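"It just kept closing": a gripper fault at the Pruvbridge test bench

Typed up fast from a call with the bench lead at Pruvbridge, 21st July. Quotes are as near as I could get them. 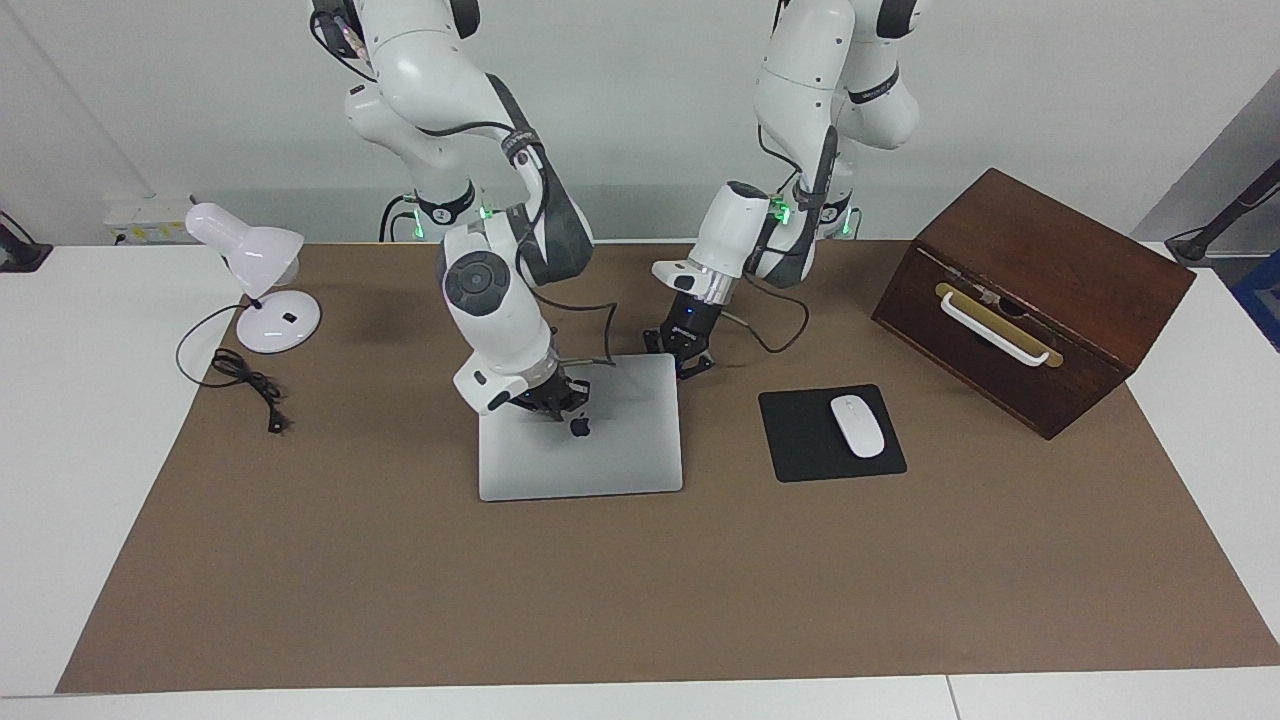 What went wrong

The job is a desk tidy-up routine. Laptop, mouse, lamp, a wooden box, two arms working over a mat. Dull stuff, which is how they like it. In June the right arm took hold of a closed laptop by the edge and didn't stop squeezing.

"You tell it a force limit. It's supposed to close until it hits the limit and hold there. It just kept closing. I heard the lid creak before I saw anything on the screen."

She hit the stop. Arms froze. Only the fingers were still shut on the laptop, and nothing in the software would open them.

"The stop cuts motion. It doesn't let go. We all knew that on paper. Different thing when you're standing there with your hand on the button going, ok, now what."

They backed the fingers off by hand with the power down. Lid had a dent, screen cracked corner to corner. No one hurt.

Finding it

First guess was the planner, Urio, because it's always the first guess. They went back through 229 runs of log. Urio had sent the right number every time.

"I owed a few people an apology. I'd been pretty loud about it."

The real fault was lower down. The gripper controller, a Barkavus unit, had restarted in the middle of the run. Came back up in under a second with its factory settings, and the factory force limit is way higher then what they use on a laptop. No alarm, no warning line, nothing passed up the chain.

Why did it restart? A cable. The one at the wrist had been rubbing and the power was dropping out when the arm folded up tall.

"So a bad cable, fine, cables go bad. What bugs me is it woke up and carried on like nothing had happened."

What changed

The controller now has to report its limit back before every grasp. If the number doesn't match, the arm won't close. Cables at both wrists get swapped at 3000 cycles, worn or not. And there's a written release procedure taped up by the stop button, power off first, two people present.

I asked if that slows them down.

"Yes. A bit. The check is quick, the two people thing is a pain when everybody's at lunch."

Still open

Barkavus has the old unit back and hasn't said wether the silent restart is a known problem. Prumell, who run the same setup, have been told and are checking thier own wrists. She wants the restart to trip a full stop by itself. That needs a firmware change and she doesn't have a date.

"Until then I'm the one listening for creaks."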